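The Jumper That Bit Back

How a very small fault in a very dull job cost a laundry-folding project six weeks, one cardigan and a good deal of dignity

The cardigan was charcoal, merino, and belonged to Irén Illés, who had lent it to the cause and would like that mentioned. At a little past four on a December afternoon, in a converted joinery in Brolton, a robot arm picked it up by the shoulder, folded one sleeve in neatly, and then declined to let go. The arm kept travelling. The cardigan, pinned at the hem under a table clamp, stayed where it was. For a second or so it was the longest cardigan in the Southern Hemisphere.

Then the shoulder seam gave, the arm sprang back, and its wrist took a chunk out of the shelf where the kettle lived. The kettle survived. Fasil Adugna, standing a metre outside the painted line with a mug in his hand, says he has never been so fond of a painted line.

Tindau, the outfit that owns the arm, wants to sell folding machines to hotels and aged care homes. Its robot learns by imitation. People go about folding clothes with a gripper in each hand, the grippers record what they see and how far their fingers close, and the machine is fed the lot in the hope that it will pick up the knack. By December it had swallowed some 900 sessions and could do a tea towel so crisply that visitors clapped. Dark knitwear was another matter.

"It was getting stuck on black," says Joon-young Ahn, who runs the training side and has the weary good cheer of a man who owns mostly black clothes. "Black, navy, charcoal. We thought it couldn't see them. We spent a fortnight buying lamps."

They bought quite a lot of lamps. I was shown them, stacked in a corridor, still in their boxes for the most part. The robot, brilliantly lit, went on strangling jumpers.

Dark clothes had been plentiful in the training sessions, too. Much of the folding had been done in ordinary bedrooms, on ordinary beds, with whatever bedspread the household happened to favour.
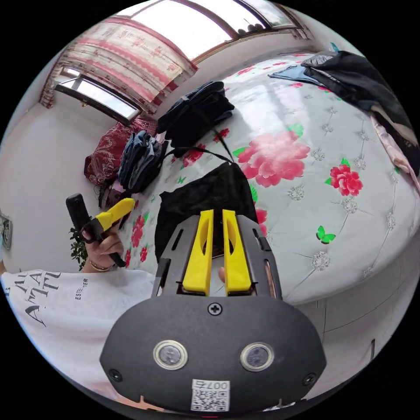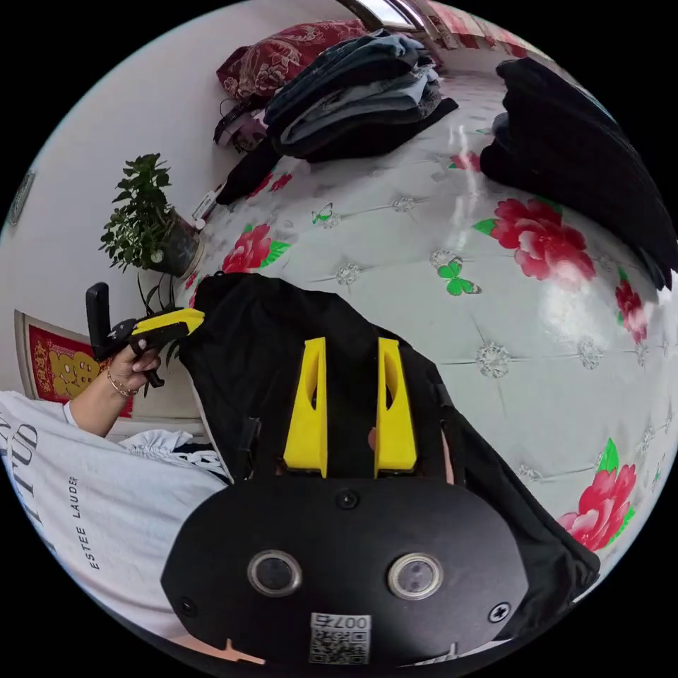

The trouble lay in what the grippers reported about themselves. Each one is supposed to log the gap between its fingers, and to call that gap zero when they're shut. A thick fold of fabric holds the fingers apart, so the number stays above zero, and the software reads this as a grip. When the number climbs, it reads a release. All very sensible, until you ask what happens if a gripper's idea of zero wanders off during the day.

Shih-chieh Liao asked. She had come over from Margaritis, the firm that does Tindau's safety audits, to write up the business with the kettle shelf, and was expected to stay for an afternoon. She stayed 6 weeks. On her second morning she got a feeler gauge out of her bag, closed each hand unit on it and wrote down what the log said. Most were fine. A few were out by 2 millimetres, and always in the same direction.

Two millimetres is nothing on a bath towel. On a fine-knit cardigan it's most of the garment. In session after session the log insisted the fingers had opened and dropped the cloth when they were still hanging on to it, and the robot, an attentive student, drew its conclusions. It learned that you could be finished with a jumper while still holding it. It then moved along to the next step with great confidence and somebody's knitwear.

The colour was a red herring. People's thin woollies tend to be dark and their towels tend to be pale, and the team had sorted its failures by the thing that was easiest to see in a spreadsheet.

What bothered Liao more was the arm. A robot that meets unexpected resistance ought to stop, and this one had a force limit intended to make it do so. The limit had been raised in October, when the arm kept halting over wet bath sheets, and it had never been put back. The change was noted in the log with a single word, "temporary". She has had it printed on a mug for Ahn.

The remedies are unglamorous. Hand units now get checked against the gauge before each session, and again at the end. The force limit is back where it began and takes two people to alter. Eftychia Xenos, who founded Tindau and signs its cheques, threw out 500 recordings, a decision she describes as "like putting a roast in the bin". The painted line has been replaced with a light curtain made by Britine, which stops the arm if anyone so much as leans in for a biscuit.

I watched it fold a black jumper in the new year. It took the better part of three minutes, let go when it was meant to, and left one sleeve sticking out the side like a kid signalling a left turn. Adugna fixed it by hand while Xenos was looking the other way.

Illés has been offered a replacement cardigan and is holding out for cashmere.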